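Courses > Automation and Maintenance > Unit 6 > Handout: The Memory Seating Fault

This site uses cookies to keep you signed in to course materials. Accept / Manage settings

Unit 6. When the log says "success"
Notes by Liesbeth Nijs

Read this before the lab. You will need the Lerkon log extract, which is in the shared folder, and something to write with.

Background. Stendodis refurbishes office desktops. Last September it put a robot cell on memory replacement, using a control package called Wibisono. Over the trial the cell handled 900 machines. Its own log recorded a good insertion on nearly all of them. Then the bench test downstream started rejecting units that would not boot, and 148 of them had a memory module seated at one end and raised at the other.

The first report blamed the modules. I don't find that convincing, and by the end of the session I hope you won't either. The same batch was fitted by hand on the other line and the bench test found nothing unusual there. A supplier is a handy thing to blame when the supplier is not in the room.

What the robot is asked to do sounds easy: find the slot, line up, push down until the force reading crosses a limit, let go. The trouble is in the third step. A force limit tells you that something pushed back. It does not tell you what. A module that is slightly tilted will jam against the side of the slot and push back very nicely.
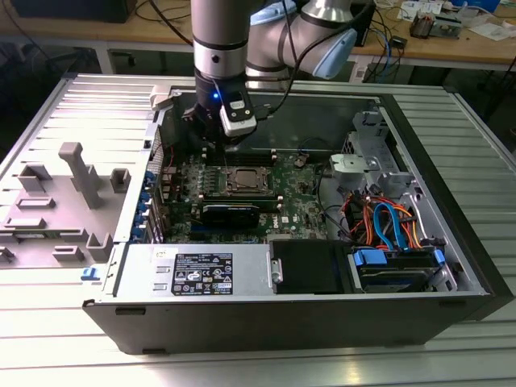 Fig. 1. Tool over the memory slot area, case on its side and side panel removed.

Look at how much is close to the tool. The slots are a short distance from the processor socket, and there are cables in the case that a technician would move out of the way without thinking. The Wibisono manual treats the inside of a case as a fixed, known space. I would ask who measured it, and on which case.

Khải Phí went back through the force curves and pulled out 41 failed units with complete data. A proper seating shows two small drops in force as the latches close, one for each end. In the failed units he found a single drop, or none, followed by a steep climb to the limit. The data to catch the fault had been recorded all along. The software checked the peak and threw away the shape.

The vendor's fix was to raise the force limit. Please think about that before you nod. Pushing harder on a tilted module may seat it. It may also crack the slot or bend the board, and a cracked slot can pass a boot test and fail a month later in somebody's office. Bikum, the firm that did the safety review, asked for test results at the higher limit and got a slide with a green check mark on it.

There is a people problem too. When the cell stopped on a fault, operators got used to reaching in and pressing the module home with a thumb while the arm was paused. Paused is not locked out. The arm still had power, and a restart from the control screen needed one tap. No injury was recorded, and I would not take much comfort from that.

For the lab
- Plot force against time for the units in the extract. Mark each drop.
- Write a check that uses the curve and not only the peak. State what it will miss.
- Draft a lockout step for clearing a jam. Assume the operator is tired and behind schedule.
- Find one claim in the vendor report with no data behind it. There are several.

Bring your plots on paper. We will start with the ones that disagree.

Last updated: March 31, 2023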